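Visit notes, Kelier woodturning works, Isstead
Thursday, April 12, 2018

The Isstead site occupies two floors of a former grain store. Turning and drying are on the ground floor; finishing, assembly and packing are upstairs. The open day ran in groups, each given a full circuit of the building. Ours started in the drying room.

## Drying and blanks

Stock arrives as sawn boards from a yard at Mernby and is stacked on spacers until the moisture reading settles. The boards are then cut to square blanks. Kelier keeps roughly 500 blanks ahead of the lathes, sorted by grain. Straight-grained pieces go to cups and canisters. Anything with a knot goes to the offcut bin, which is sold by weight at the gate.

## Turning

There are 2 lathes, both semi-automatic. The operator sets the blank, the machine roughs the outside, and the bore is finished by hand. Wall thickness is checked with a caliper at the rim and again at mid-height. The profile on most of the cups is slightly bulged, and this complicates the check, as the inside has to follow the outside within a small tolerance. Rejects are cut in half and kept on a shelf for training. We were allowed to handle these, and the sections showed where the bore had drifted.

## Upstairs

Finishing is a single coat of food-safe oil on the tableware and no finish at all on the plain range. Sanding ends at 300 grit. The untreated wood stays pale and the horizontal grain bands remain easy to see on a cylindrical piece, so any scratch across them shows as well.
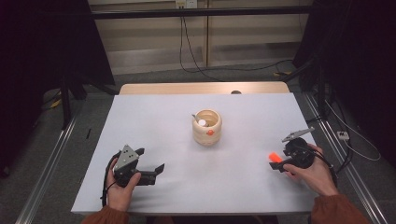

Tables on this floor are covered in white sheeting, which is changed when it picks up dust or oil. Small parts are fitted here. Knobs are glued into a drilled hole and left for 24 hours before anyone pulls on them. The color is applied to the knob before fitting, so no masking is needed on the body of the cup.

The wall panels on this floor are wiped down weekly. Dust extraction is ducted through the ceiling and was noticeably quieter than the system downstairs.

## Packing and shop

Cups are packed upright in divided cartons, one layer per carton. The Soliman range, with a thicker base and straight sides, goes out in the same cartons with a card liner added.

The shop by the exit stocks seconds at a reduced price. Most of the faults were in the color match between lid and body. Parking is on the Mernby side of the building. The next open day is in October, and the drying room will be closed for that one while the racks are replaced.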